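The Last Eder

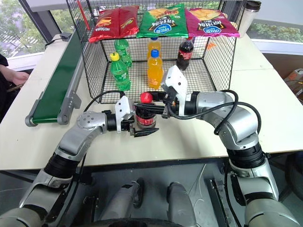 Rajitha Samarakoon got to the Noltonon in Zutberg at ten to five in the morning and found seven people ahead of her. They had folding chairs. One man had brought a dog in a coat. She had brought a flask of tea and her work shoes in a carrier bag, and she stood behind the last chair and put the bag down between her feet.

The shop had sold out of the Eder in March, and again after that. It was a small grey games console with two controllers and a lid that opened on top. When she was nine her family had owned the first version, the big one, until her brother sold it to pay for a bicycle. The new one played the same games. Her brother was forty-four now and lived three streets away from her, and they had not spoken since their mother's flat was cleared.

A woman joined the queue behind her and asked how many the shop was getting.

"They wouldn't say on the phone," Rajitha said. "Just limited stock."

"They told me eighteen."

"Then we're all right."

"If they told me the truth." The woman unfolded a newspaper, laid it on the step and sat on it. She was in her seventies, with a good wool hat. She said her name was Waldemar Jabłońska. Her father had wanted a boy and had picked the name early, and he was not a man who changed his plans.

"Is it for a grandchild?" Rajitha asked.

"It's for me."

By six the queue had gone round the corner past the chemist. People had the Gestora page open on their phones, where the same console was being sold on by strangers, and they read the prices out to each other. The highest was 3,877. Somebody said that had to be a mistake with the decimal point. Somebody else said it had bids on it.

Rajitha shared the tea. Waldemar had worked for most of her life in the repair room of a television shop, back when televisions were repaired. She had mended the first Eders by the dozen. The fault was nearly always the same, a cracked joint where the power lead went in, and it took her five minutes with an iron. Customers cried sometimes when she handed them back. She had never owned one. She had only ever played them for as long as it took to check they worked, so she knew the first level of everything.

"I'd like to see what comes after," she said.

"In Cave Runner there's a lake," said Rajitha. "You have to go under it."

"Don't tell me."

At half past seven a lad in a Noltonon fleece came out with a roll of paper tickets. He started at the front and worked along, one each, no exceptions. The man with the dog asked for two and was told no. Rajitha got hers and put it in her glove. Waldemar got hers. The lad carried on for a bit and then stopped and looked at the roll, and went back inside without saying anything, and a noise went down the queue as people worked out what it meant.

The couple just past the cut-off had a boy with them in school uniform. He didn't make a fuss. He asked his mother if he could still have toast, and she said yes, and they went off towards the bus.

The doors opened at eight. It was quick after that. You gave in your ticket, a girl brought the box from behind the counter, you paid and went out by the side door so as not to hold things up. Rajitha stood on the pavement with the box under her arm. It was lighter than she had expected. Waldemar came out after her, already reading the back of hers.

"It says I need a different lead for an old set."

"I've got one," Rajitha said. "I've got a drawer of them. I could drop it round."

Waldemar wrote her address on the edge of the newspaper and tore it off. Then she looked at Rajitha's box. "And who do you play with?"

"It does one player."

"It comes with two controllers."

Rajitha said she had to get to work. She changed her shoes on the bench by the tram stop and missed one tram doing it. She sat there with the box on her knees and her phone on top of the box. She wrote to her brother that she had got hold of an Eder, and that she couldn't remember how you got under the lake.

The next tram was in three minutes. He answered before it came. He said you had to drop the lamp first, and was it the grey one.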